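Home | News | Members | Swap Shelf | Contact

Prosser Tenants Newsletter
4 November 2022

Parcel room hours are changing

Quick one. From Monday the Prosser parcel room closes at 9, not 10. Deliveries have gone nuts, 957 packages in September and the shelves only hold 900. Please pick up within 3 days, after that it goes back to the carrier. Oversize stuff (bikes, chairs etc) to the Skemov Street door, ring twice. Returns need to be taped and labeled BEFORE you bring them down, we cant do it for you. Label printer is still out, part on order.
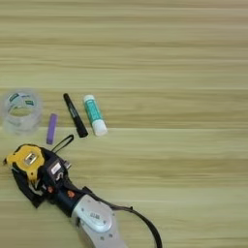 Clear packing tape on a wood tabletop.

Lost key fobs, see the front desk. New ones take up to 2 weeks.

Print this item | E-mail this item

Recent items
Trastska Court laundry hours
Bike cage sign-up
Heat is on, finaly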